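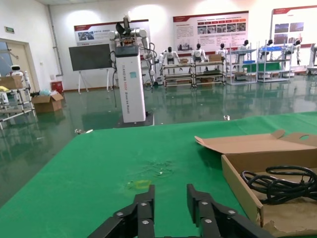

Speaker notes by Lilla Orbán, with Felicja Kołodziej (slides)

Open with the box. One black cable, looped several times, in a scuffed cardboard box with its lid up. Ask who has a box like it at work. Wait for the hands, there are always lots!

Point out the round hole near the end of the lid flap. I love these – you can get two fingers in and lift the flap without tearing it. The bottom has already suffered, so mention lining the base with a spare piece of card before anything heavy goes in.

Then the demo. Coil loosely, follow the curve the cable wants, don't wrap it around your elbow. Over, under, over, under. Let someone from the front row try it with the long lead and give them time, it takes three or four loops before the hands get it.

Story if time allows: the Naylor store move in April, 165 leads to sort and 17 of them with no label at all. Felicja tells this better, hand over to her.

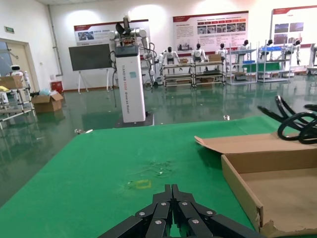

Storage & Packing

Stay on this slide for a bit. Flaps folded out, black loops crossing over one another at the box. Ask the room: which end would you pull first? Take a few answers, people get really into this one.

My rule is one tie per coil and a tag near the plug. At Trevura we bought ties in a bag of 500 and I wish we'd gone straight for the 1000. Hook-and-loop is lovely if you unpack often, and plain cotton tape does very nicely too – pass the samples along now.

Don't forget the green table covering! A covering like that shows every mark, and there's a faint yellow one to point at. Suggest a sheet of card under boxes.

Questions, then the coiling race.

Talks > Workshop Days > Cables and Cartons

We use cookies to remember your settings. Accept | Manage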